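Skodley Hand Demonstration Gallery

Skodley is the desk-task portion of our work on teaching manipulation by direct human demonstration. An operator performs the task with bare fingers while wrist-mounted units carry the fiducial markers used for pose recovery. No arm is driven during recording. Trajectories are retargeted afterward in Grukomell, which resamples wrist motion at 50 Hz and discards any segment where a marker is lost for too long.

The August set covers paper handling: loading a clip folder, squaring a stack, turning single sheets. Target size is 2,000 demonstrations, of which 1,000 are reserved for folder work.

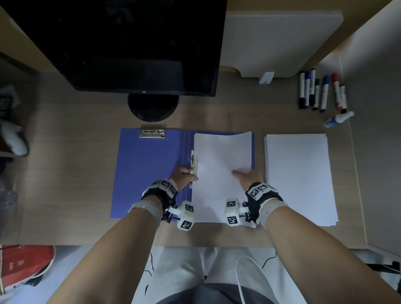
Folder task, head view. Left hand at the spring clip on the spine, right hand flat on the paper. Marker cubes on both wrists.

Paper is difficult to retarget. Contact is spread over the whole palm, and a parallel gripper has no equivalent pose. For flat-hand segments we keep the wrist trajectory and replace the contact with a single press point. Clip segments are labeled separately, as the force needed to open a spring clip cannot be read from wrist pose.

Marker layout and calibration: Valeriano Sotomayor. Remote-control recordings of the same tasks are in gallery 2, listed under Diltamham.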